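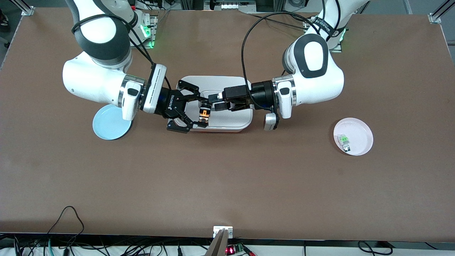 Ticket 215 – Handover drops, two-arm bench
Project: Varnico (student capstone, sorting task)
Opened by: Yuk-lan Hsiao
Status: Closed, one follow-up

Problem
Left arm picks up the labelled item, brings it to the middle over the white tray, and the Robotiq on the right arm is meant to take it. About one try in five the item ends up in the tray instead. Colour sorting after that is fine when the handover works. Started after the August software update on the bench PC.

Tried so far
- Restarted both controllers. No change.
- Re-taught the meeting pose with the item labelled orange. Better for the first few runs, then the same.
- Swapped to the item with the green label. Same fault, so it isn't the one item.
- Slowed both arms to half speed. Drops still happen, just slower to watch.

Reply, 10:40 am
Please attach the log from a failed run and say which gripper lets go first. Also check whether the cable loop over the left arm is pulling on the wrist at the meeting pose. The Zorov team had that last term.

Yuk-lan, 1:15 pm
Log attached. Left gripper opens 183 ms after the close command goes out to the Robotiq. Cable loop has slack at the meeting pose, checked by hand with the arms stopped.

Reply, 1:50 pm
That's your fault then. The release is on a fixed timer that starts at the command. The update put the default settings file back, and the default doesn't wait for the Robotiq to report contact. Open handover.yaml, set wait_for_grip to true and max_wait to 2 seconds. If it times out, the left arm should hold and the program should stop – don't let it retry by itself.

Yuk-lan, 4:30 pm
Changed both. Ran the full handover until the lab closed and had no drops. One timeout, left arm held on to the item as it should. Settings file is now saved in the Varnico folder as well so the next update can't overwrite our only copy.

Follow-up
Nikolovski group uses the same bench and the same defaults. Send them the file before their demo.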